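A Morning at Skallilier: Teaching a Robot to Pour

I had been looking forward to this one since December, when somebody put "robot place in Pleddale??" on the wish list at our planning night and we all laughed and moved on to the potluck. Well, we got in! Skallilier runs its workshop on the ground floor of the old Fahy building, just past the rail bridge, and they let small groups in a few times a year if you ask nicely and are prepared to wait for an answer. We asked in winter and went in summer.

There were 6 of us in two cars. My car took the wrong exit, so we saw quite a lot more of Pleddale than the other car did (nice bakery, terrible roundabout), and by the time we were signed in the others had already drunk the good coffee. You get a visitor sticker, a quick talk about where to stand and what to do if someone says "stop," and then you walk down a corridor that smells of floor polish and come out in a kitchen.

I mean a real kitchen. I'd expected a factory floor, with yellow lines and a fence, and I'd worn my sturdy shoes specially. What they have is a butcher-block counter with jars and water bottles pushed back against the wall, a tub of oats, a French press, all the stuff I have on my own counter and keep meaning to put away. And reaching over the middle of it, a big white arm getting ready to deal with a drinking glass.

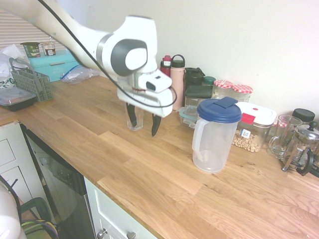 Prodbridge Tinkerers' Club, Visits and Outings

The job of the day was "pour a drink." That's how it was written on the whiteboard, just those words, and under it a tally that stood at 331 when we came in. The 331 was how many times the arm had been walked through the job so far, start to finish, by a person. Our guide said the whole project (pouring, stacking, opening drawers and so on) had over 4,000 of these stored up, which got a low whistle out of our group, mostly from the people who'd been grumbling about the walk from the parking lot.

So how do you show a robot how to pour? At Skallilier they do it two ways, and we got to see both.

The first way is by hand. You take hold of the arm near the wrist, press a button to make it go limp (my word, they had a better one), and you just move it where you want it. Over to the glass, down, close the fingers, up again. While you do that, the computer writes down where every joint was the whole way through. Afterward you put everything back where it started, step away, and play it back, and the arm goes through it all by itself like a player piano. I loved this. It's such a physical way to teach, like holding a kid's hand around a pencil. The trouble is that your own arms get in the way of the camera, and also it's tiring. The arm carries its own weight but it still feels like steering a shopping cart that has opinions.

The second way is by remote control, and most of that tally came from it. The operator sits off to one side with a handheld controller, and when they move their hand, the arm moves its hand. There's a trigger for the fingers. There's a little camera mounted right on the gripper too, so you can watch a screen and see more or less what the robot sees on its way down to the glass, and that view is saved along with the movements. The guide told us that later, when the computer tries to work out the job for itself, it has to go from pictures to movements, so the pictures matter every bit as much. If the operator peeks around the side of the arm to see the glass, the robot doesn't get the benefit of the peek. Good operators learn to drive from the screen.

We watched a whole string of runs this way. What surprised me was how slow the good ones were. There's a long glide in from the side, a pause over the glass while the fingers open, then the last little bit straight down with one finger passing on each side of the rim. One of our members, who did a lot of work with overhead cranes, was nodding along through the entire thing. He said afterward it was exactly how he was taught: get above it, stop, then lower. Nobody rushes the last few inches.

Between runs, the operator got up and moved the glass. Then a bottle. Then the glass again. I asked if she was looking for the best spot for it and she laughed and said no, the opposite. If the glass is always in the same place the robot learns the place and doesn't bother learning the glass. So they shuffle things. They leave the jars and boxes out on the counter on purpose as well, because people's kitchens have jars and boxes in them. I plan to use this at home next time anyone mentions the state of my counter.

They throw runs out, too. If the operator fumbles, or goes back for a second try at a grip, it gets marked, and someone decides later whether it's kept. Some fumbles are worth keeping because the recovery is good. I asked how you tell a useful fumble from a useless one and got a very long answer that I enjoyed and can't repeat.

Then came the pouring itself, with a plastic shaker cup, the sort with a flip-top lid that people take to the gym.
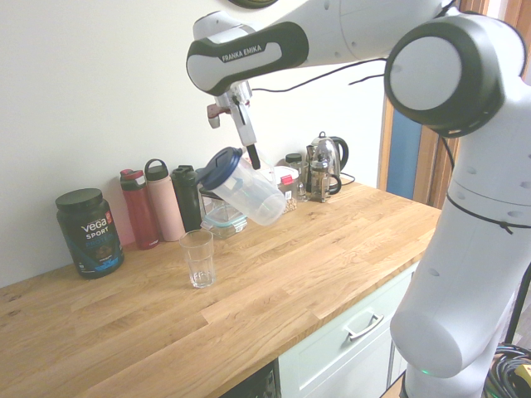 By the Outings Editor, for the Prodbridge Tinkerers' newsletter, August 23, 2018

Pouring is a horrible thing to do by remote control! I'd never thought about it before, but when you pour a drink you do several things at once. You tip your wrist, and as the wrist goes over, the lip of the cup wants to swing away from the glass, so you slide your whole arm across to keep up, and you're also watching the stream and easing off before it's full. With a controller in your hand and the robot some way off from you, all of that stops being automatic and you have to think about every piece of it.

They had us start with dry practice, nothing in anything, just bringing the cup up and over toward the glass and tipping it. And yes, we got a turn! Each of us had 5 minutes in the chair. I went third. I'd been quietly confident because I'm decent at video games, and this confidence lasted until I tipped the cup beautifully, perfectly sideways, over a bare patch of counter a good hand's width from the glass. If there'd been anything in it I would have been mopping. You lose all sense of depth on the screen. The second time I went in lower and got closer, and the third time I bumped the glass and the operator calmly said "stop" and I stopped. None of our attempts went into the tally, I should say. They have a separate folder for visitors, and from the way it was mentioned I don't think it gets opened much.

The best of our group by a mile was our youngest, who'd never touched anything like it and simply did it, slow and smooth, cup up, over, tip, back. The crane man came second and was a bit quiet about it.

A few odds and ends for those who like the hardware. The arm is one of the Franka Emika ones (it says so on the band at the wrist), on a tall white column that stands on the floor beside the counter. There are black cables running along the wall and more of them coiled on the floor, and if you've ever tried to keep cables out of the way of something that moves you'll understand why two of our members spent ten happy minutes on that subject alone. They tie things down loosely, with slack at the joints. On our own plotter back at the club we've been pulling everything tight, and I think we now know why we keep snapping the same wire.

I asked about grip too. The glass was my worry, as I'd assumed a robot would just crush it. The operator can set how hard the fingers squeeze, and they keep it pretty gentle for the glassware. They've still broken some. There's a dustpan hanging on a hook within arm's reach of the chair, and it looks well used.

Before lunch they showed us a run with no person driving, the computer working from all those recorded pours. I won't oversell it. On the first go it reached for the cup, hesitated, hovered for ages, and then the guide ended it. On the second it picked up the cup and brought it over and tipped it, a little early, with that same pause above the glass that the operator does. I got goosebumps at the pause. No one had typed that in anywhere, it had come across with the rest of her habits. She said she's been trying to cut down on it ever since she saw the machine do it back to her.

Lunch was at the bakery by the roundabout (get the cheese rolls, they sell out early). We argued all the way through it about whether you'd want one of these at home, and the split was pretty even. I'd take it for unloading the dishwasher and nothing else. The crane man wants one for his workshop but only if he's allowed to teach it himself.

Practical stuff, if you want to go on the next trip: closed shoes, no loose sleeves, and ask before taking pictures because some of the other rooms are off limits. The Fahy building has a ramp at the side door but the bell there doesn't work, so call the front desk. Skallilier said they'd have us back before the end of the year, and they're moving on to drawers and cupboards next. The sign-up sheet is on the corkboard by the lathe. Please write your name so that it can be read this time.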